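Updated June
By Wekesa Mugo, with corrections from Kiprono Masanja

We use cookies to remember your settings. Accept / Manage

4. Setting up the box-folding trials (Flakberg method)

Read section 3 first. Arms must be homed and the Cument controller on before anything below.

4.1 Lay out the cell

1. Clear the floor panel. Wipe it down, let it dry.
2. Two flat blanks on the floor. One in the middle between the arms - this is the trial blank. Spare goes back left.
3. Pre-crease the trial blank by hand. Every fold line once, then let go. Flaps can stand up a bit, fine.
4. Distractor objects back right. Default set is the doll and the hardcover book. Keep them there for the whole block, the policy is scored on ignoring them.
5. Basket stays on the back rail, empty. 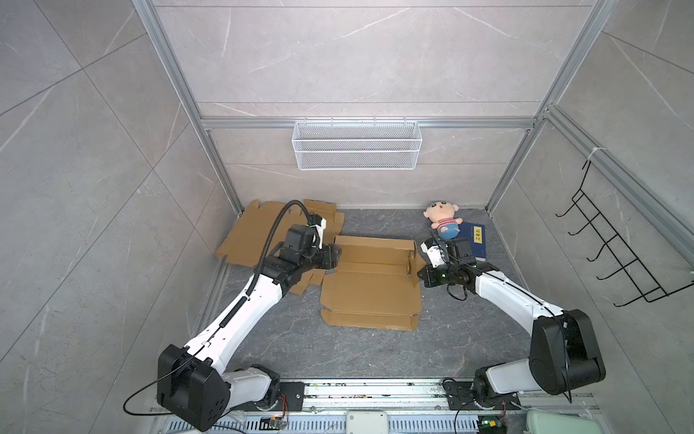
6. Check both arms reach the center blank without the elbows coming close. If in doubt, jog at slow speed first.
7. Log the layout as Stundgate-A. Any change, even a small one, gets a new letter.

CAUTION: Hands out of the cell before you press Run. The arms do not wait for each other and will not wait for you.

NOTE: Screws on the rail track will jam a carriage. Pick them off before the block.

4.2 Wrist view check

The method finds the crease from the wrist view first, overhead view second. So a bad wrist view ruins teh whole block. We threw out 117 episodes learning this.

1. Open the wrist stream in Rugemalira.
2. Lower the gripper till the blank takes up most of the view.
3. Look for the crease. Needs to read as a dark line with a panel each side. Soft focus is OK, the network was trained on blurred crops. No line at all is not OK.
4. Glare on the floor - tolerable if it stays off the cardboard. Otherwise turn the lamp and repeat.
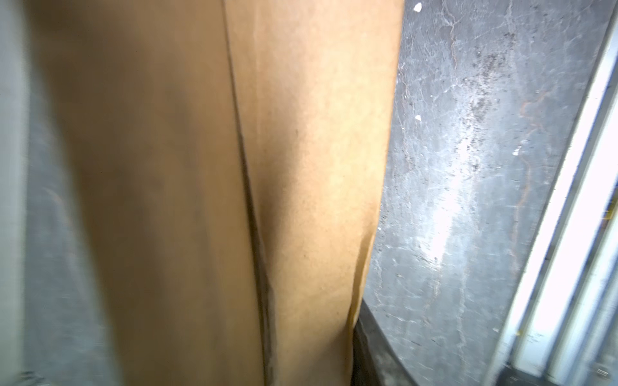

Fig. 4-2. Wrist view, close to the blank. Crease runs top to bottom, glare on the gray floor only.

5. Save one still per arm with the block log.

4.3 Run a block

1. Set episodes to 162. Set timeout to 4000 control steps.
2. Press Run. Watch the first five all the way thru.
3. Reset the blank by hand between episodes. Swap it when the crease goes soft or a tab tears.
4. Mark each episode: folded, partial, fail. Partial means base and sides up but flaps open. Don't be generous.

NOTE: Current results come from 964 scored episodes. Crease-first beat the overhead-only baseline on folded boxes, less clear on partials - Kiprono is re-scoring those, so dont quote the partial numbers yet.

4.4 If it stops

- Gripper closes on air: redo 4.2, both arms.
- Arm goes for the distractors: stop, log it as fail, keep the episode.
- Cable loop snags: E-stop, free it by hand, re-home. Start the episode again under the same number.

Shutdown steps are in section 5.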